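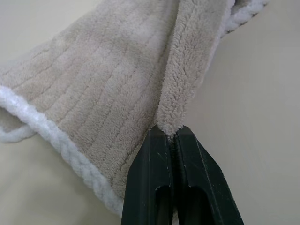
Care > Cloths and towels > Washing microfibre

What temperature should microfibre cloths be washed at?

Wash them at 40 degrees with a small dose of liquid detergent. Use 60 degrees for cloths that have been on kitchen grease, provided the care label allows it.

Before washing

Shake each cloth outdoors. Sort by use: glass, kitchen, bathroom. Keep microfibre away from cotton towels, which shed lint into the pile. A cloth weighing 368 g per square metre or more holds a lot of water and should not share a drum with thin glass cloths.

Washing

1. Load the drum to two thirds.
2. Add detergent. Leave out fabric softener, as it coats the fibres and reduces absorbency.
3. Select a normal cycle with two rinses.
4. Spin at 800 rpm. Cloths with a stitched or corded edge can go in a mesh bag.

Drying

Hang by one short side. In a tumble dryer, use low heat and no dryer sheets. Do not iron.

If a cloth smears after washing, repeat the cycle without detergent.

Text: Niall MacAulay. Revised in October.

Related
Removing softener residue from towels
Limescale in the detergent drawer
Which cloth for which surface
Storing clean cloths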